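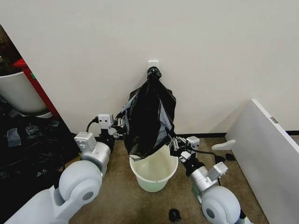 A black trash bag hanging from a wall hook, its lower corners held open by two robotic arms.

Town's new bag fee promises savings, but the math is thin

Wednesday, June 18, 2025

Households in Disten will start paying by the bag for trash pickup next month under a plan the town council passed on a split vote. Supporters say it will cut waste and hold down costs. The evidence they offered for either claim was slight.

Under the new rules, the flat yearly charge of $263 goes away. Residents will buy approved black bags at the town office and a handful of stores, sold in rolls of 10. Trash left at the curb in any other bag will stay there.

Council member Vesna Kneževič, who wrote the plan, told the meeting that most homes would pay less than they do now. Asked how she knew, she pointed to a trial on the east side of town last year. The trial covered one winter, when there is little yard waste and few people clean out their garages. It also gave out the bags for free, so it says little about what people will do when they have to pay for them.

The hauler, Skurura, keeps its contract on the same terms. That means the trucks will run the same routes on the same days and cost the town the same money, however full or empty they are. Where the savings come from was not explained. A two-page summary handed out at the door put them at "up to $2000 a week" and gave no source.

Vasilică Vlad, who rents out four apartments on Mill Street, said he expects the cost to land on landlords. "My tenants share one bin area. If somebody throws in a grocery bag, who gets the notice? I do," he said. The council said it would look at shared bins later in the year.

There is also the matter of trash that ends up somewhere else. Neighboring Sydorenko brought in a bag fee six years ago and later had to put locks on the bins in its parks. Kneževič called that "a different kind of town." The two are much the same size, and they share a high school.

A petition against the fee had 2242 names on it by Tuesday night. The town clerk has yet to check how many of them live in Disten.

Bags go on sale next week. The price per roll has not been set.

Filed under: Local News, Town Hall

Recent stories
Library to close Mondays through the summer
Water main work moves to Mill Street
Nikora bakery asks for later hours
School board puts off vote on bus routes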